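3.2 The mug tree as a storage form

Of the storage forms recorded in the Skovness inventory, the mug tree is the most sensitive to the way in which it is loaded. A shelf or a drawer accepts a mug in nearly any position, and a row of cup hooks fixed under a cabinet carries each mug independently of the others. A mug tree does neither. The stand is free, its base is small in relation to its height, and every mug added to it shifts the common centre of mass away from the post. The order in which the pegs are filled therefore has consequences that do not arise with fixed storage.

The inventory covers 91 households and contains 1,937 entries for drinking vessels, of which 143 were kept on a mug tree at the time of the visit. Stands were found in 30 households. Wooden stands were more common than metal ones, and most had a round base. Peg angle varied a good deal between makes. Following Suwannarat's coding scheme, developed for the earlier Grutska survey, we treat a peg as steep where it rises enough to hold a handle against the post without friction, and as shallow where the handle rests on the peg by friction alone. The tips of the pegs were coded separately, as plain, shaped or coloured. Coloured tips were rare, and when asked about them few respondents attached any meaning to the colour.

A second variable is the clearance around the stand. Mug trees are seldom kept on their own. In the Skovness kitchens they shared the worktop or table with bottles, jars, packets and washing-up items, and the distance between the stand and its nearest neighbour limited the side from which a mug could be brought to a peg. Where the rear of the stand was crowded, respondents loaded from the front and sides and turned the base by hand to reach the remaining pegs. Figure 4 shows a stand with no mugs on its pegs, with a bottle of sauce standing among the nearby goods, and a single mug held to one side of it.
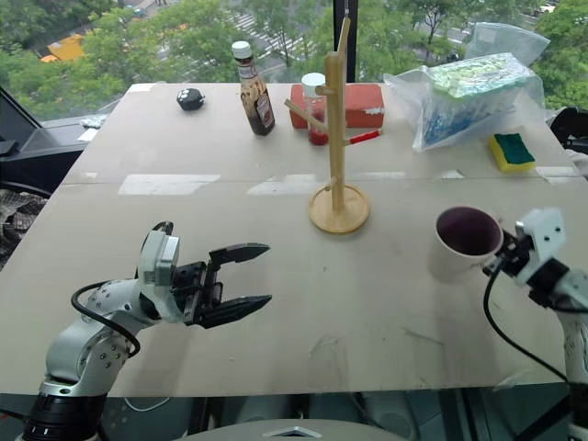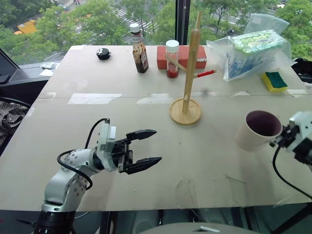 Figure 4. Wooden mug tree with round base and tall post, shown with a mug that has a dark interior. A red-marked peg projects to the right in both views.

Three handling steps were distinguished in the loading task: orientation, approach and release. Orientation is the turning of the mug so that its handle faces the peg. Approach is the movement of the handle over the tip, and release is the lowering of the mug until the peg bears its weight. Orientation took the greatest share of the time in all conditions. The likely explanation is that mugs are normally picked up by the handle, a grip which is convenient for drinking but which covers the very opening through which the peg must pass. Practised users took hold of the body or the rim instead, leaving the handle clear. Users who began with a handle grip usually changed hands or set the mug down once before completing the task.

Approach was affected mainly by peg angle. On shallow pegs the handle could be moved across in a nearly level line, and the mug needed little tilt. On steep pegs the mug had to be tipped so that the handle passed over the tip from above, and the permissible tilt depended on the space between the body of the mug and the post. Wide mugs of the Wesach pattern touched the post before the handle had cleared the tip. The narrower Sisay pattern did not, although its smaller handle left less room for error at the moment of approach. Shaped tips made both patterns harder to place.

Release was the step at which stands were most often disturbed. A mug let go before the handle had settled slid along the peg and struck the post or, on the lower pegs, the base. The effect was greatest for the first mug, when no load on the opposite side was available to oppose it. Respondents who steadied the post with the free hand avoided the problem altogether, and we recommend that future protocols record the use of the second hand as a separate variable. It was noted only in the margin of our own record sheets and could not be recovered for every visit.

No preferred order of loading was stated by most respondents. In practice the upper pegs were filled first, apart from households with small children, in which the lower pegs held the mugs in daily use. Alternation between sides was seen less often than stability alone would suggest. Stands against a wall were loaded from one side until the pegs there were full, and the wall itself served as a support. The relation between loading order and position in the room is taken up in Section 3.3, together with the results for cup hooks.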